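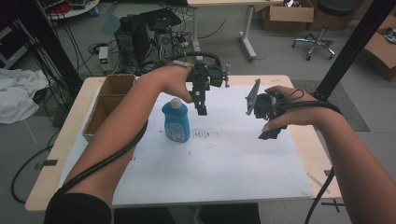 Two hand-held grippers over a white sheet on a light wooden table.

Handheld Console Care: Thumbsticks, Vents and Cartridge Slots

1 November 2020

Most faults on a handheld console that is used every day come from dust, skin oil or a badly stored cable. The tips below cover routine cleaning at home. None of them requires opening the shell.

Before you start
Shut the console down fully. Sleep mode is not sufficient, as a button press during cleaning will wake it. Disconnect the charger, remove the game card and take out the memory card if you have one. Work on a plain, light-colored surface so that dropped screws and card adapters are easy to find.

Screen
Use a dry microfiber cloth first. If marks remain, dampen one corner of the cloth with distilled water and wipe in straight lines from top to bottom. Do not use window cleaner or paper towels on a plastic screen. A screen protector should be replaced once scratches are visible with the display on.

Thumbsticks
Drift is often blamed on wear when the cause is debris under the rubber skirt. Tilt the stick to one side, blow short bursts of compressed air into the gap, then rotate and repeat. Hold the can upright. Recalibrate in the system menu afterward and test in a game with a slow camera. We use the garage section of Sarmiento, where the view pans at stick speed and any drift shows at once.
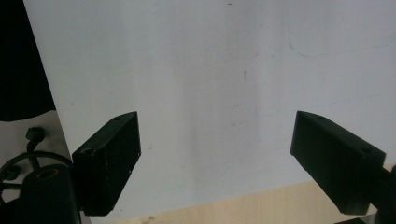

If drift returns within a few days, the sensor is probably worn and the stick module needs replacing. That is a separate job.

Vents
Vacuum the intake with a soft brush attachment on the lowest setting. Do not blow air into the exhaust, which pushes lint back toward the heat sink. A console that runs the fan hard in a light title such as Doleletti usually has a blocked intake.

Card slot
Insert and remove a game card several times with the power off. If read errors continue, wipe the card contacts with a cotton swab and a small amount of isopropyl alcohol, and let the card dry before use. Never put a swab into the slot itself.

Storage and charging
Store the console at half charge if it will sit for more than a month. Coil the charging cable loosely; a tight wrap at the plug end breaks the conductors first.

Record keeping
Write the cleaning date on a strip of masking tape inside the case lid. Our oldest unit had 556 hours logged, almost 200 of them in Prasport, before the left stick needed its first cleaning. The second came 28 hours later, after a weekend at the beach.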